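4. Setting Up the Cup Point

This section covers the Lellik ring holders and the paper cups that stand in them. It applies to the Monti table and to any other flat indoor table of similar size. For assembly of the table itself, see Section 2. For the water dispenser and the waste sleeve, see Section 5.

4.1 Parts

Check that the following are in the box before starting:

Lellik ring holder, black, 2 pieces
Base pads, self-adhesive, one sheet
Sizing gauge, card
Spacer strip, card
Refill log, one pad

Cups are not included. The rings are made for single-wall paper cups with a base diameter of 56 mm. The sizing gauge has a cutout of this size. A cup that drops through the cutout without touching is too narrow and will lean in the ring. A cup that stops at the rolled rim of its base fits. A cup that will not enter the cutout at all should not be forced into a ring, as the base seam opens under side pressure and the cup will leak.

Note: Cups sold under the same trade size vary in base diameter from one maker to the next. Gauge one cup from each new carton.

4.2 Choosing the position

The cup point should be on the side of the table opposite the person taking cups. Stacks close to the front edge are knocked by sleeves and bags, and the user has no clear surface to set a cup down on. The free area in front of the stacks is called the drawing area in the rest of this section.

Keep the rings clear of the rounded corners of the tabletop. The base pads need a flat surface under the full ring, and a pad that overhangs the curve will peel.

Do not set up the cup point:

on a tablecloth or a runner
under an air vent or in front of a fan
within reach of spray from the dispenser tap
on a table that rocks

If the table stands on carpet, press down on each corner in turn. Movement at any corner must be corrected at the feet (Section 2.6) before the rings go on. A small amount of rock at floor level becomes a large movement at the top of a full stack.

4.3 Fixing the rings

1. Wipe the tabletop with a damp cloth and let it dry. Do not use furniture polish. On oiled wood, wipe a second time with a clean cloth.

2. Turn both rings upside down. The wide face is the base.

3. Peel the base pads from the sheet and press them into the recesses. Leave the lower film in place for now.

4. Stand both rings on the table without removing the film. Put one cup in each ring, open end up, and check the position from the front of the table. A seated user and a standing user should both be able to reach the rims.

5. Lay the spacer strip on edge between the rings and slide the rings in until both touch it. Take the strip out. The gap left is the correct one. It lets the rings be lifted separately for cleaning and is too narrow for a loose cup to drop into.

6. Mark the position with two short pieces of masking tape behind the rings.

7. Lift one ring, remove the film, set it back against its tape, and press straight down for 30 seconds. Repeat for the other ring.

8. Remove the tape.

The pads hold at once but reach full strength overnight. If the table is to be used the same day, keep the stacks at half height.

Caution: Do not slide a ring after the film has been removed. Sliding rolls the pad out of its recess and leaves adhesive on the wood. To move a ring, twist it a quarter turn, lift it, and fit a new pad.

4.4 Loading cups

1. Wash and dry your hands, or put on clean gloves.

2. Cut the cup sleeve at the base end. Do not tear it open from the rim end. The rims are the drinking surface and should stay covered until the stack is in the ring.

3. Hold the sleeve upright with the bases down and lower it until the bottom cup sits in the ring. The bottom cup must touch the tabletop.

4. Pull the sleeve upward and off.

5. Hold the stack lightly at mid-height with one hand and turn it once. A correctly nested stack turns as a single piece. If the upper part turns and the lower part stays, a cup is seated at an angle. Lift the stack at that point, reseat it, and turn again.

6. Look down into the top cup. Discard it if the interior is dusty or marked.

Load both rings before opening the table for use. The stacks do not have to be the same height, and during normal use they will not be. Always load the ring nearer the dispenser with the taller stack.

Maximum height: a stack must not rise above the shoulder of the dispenser. If there is no dispenser on the table, use the height of one full sleeve as the limit. Do not add a part sleeve on top of a full one.

Note: Do not load with the open end down. Inverted cups keep out dust, but the rim is wider than the ring and will sit on top of it with nothing holding the stack. The first cup drawn will take several others with it. If dust is a concern, cover the top of each stack with the lid disk from the Lellik accessory pack, or keep one sacrificial cup upside down on top and remove it at opening.

4.5 Drawing a cup

Users seldom read instructions at a cup point, so the arrangement has to work without them. The procedure below is for staff who serve cups, and for checking a new set-up.

1. Take hold of the top cup just under the rim, on the outside.

2. Lift straight up with a slight twist. Steady the stack with the other hand if it is more than half height.

3. Bring the cup forward into the drawing area before tilting it.

4. Check that only one cup has come away. Tip it on its side and look at the rim: a second cup shows as a double edge.

5. If two cups have come away, separate them over the drawing area. Do not push the spare cup back onto the stack after handling the rim. Put it aside for rinsing brushes, sorting screws, or similar use.

Cups that come away in pairs throughout a sleeve have usually been compressed in storage. Roll the whole stack gently between the palms to loosen it before loading. If this does not help, return the carton.

4.6 Refilling during use

Refill a ring when the stack is down to a hand's width. Do not wait for it to empty. An empty ring is often used as a coaster or filled with tea bags, and the liquid gets under the pad.

1. Lift the remaining cups out of the ring as one piece.

2. Load the new sleeve as in 4.4.

3. Place the remaining cups on top, provided the result stays within the maximum height. Otherwise put them on the other stack.

4. Enter the refill in the log.

The log pad has 99 numbered lines. Write the date, the ring (L or R, as seen from the front), and your initials. The left and right entries are used to work out whether the cup point has been placed off-center to the people using it. If one side is refilled far more often than the other, move both rings a little toward the busy side when the pads are next changed.

4.7 Cleaning

Daily: remove the stacks, wipe the inside of each ring with a damp cloth, and dry it. Wipe the table between the rings with the folded edge of the cloth.

Monthly: twist the rings off, wash them in warm water with dish soap, and fit new pads. Remove adhesive from the wood with your thumb or a plastic card. Metal scrapers will mark the finish.

Do not put the rings in a dishwasher. The heat draws them slightly oval, after which cups lean toward the long side.

4.8 Troubleshooting

Stack leans. Bottom cup is not touching the table, or cups are under size. Remove, gauge one cup, reload.

Stack lifts out with the cup. Cups are compressed. See 4.5.

Ring turns on the table. Pad is wet or dusty. Replace the pad. Do not add glue.

Rings catch on each other when one is lifted. Gap has closed. Reset with the spacer strip.

Bottom cup is crushed. Stack was dropped into the ring. Discard the bottom cup and lower the next stack by hand.

Replacement pads and gauges are ordered from Bendby under the Lellik name. Questions on this section go to Aroha Kereama, corrections to Darren Cropper. Section 4 last revised January 2024.

4.9 Checking the finished layout 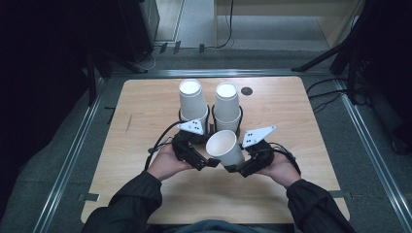
Final inspection covers the rings, the stacks, and the drawing area, in that order. Each ring should be flat on the wood and close to its neighbor without overlapping it. The two stacks of white cups here stand side by side near the far edge of the tabletop, open end up, each with its base in its own black ring, and the single cup is held tilted just in front of them. Compare the height of your own stacks with the limit in 4.4; one may be taller than the other. Draw one cup from each stack, return to 4.4 step 5 if either stack shifts, and initial the first line of the log.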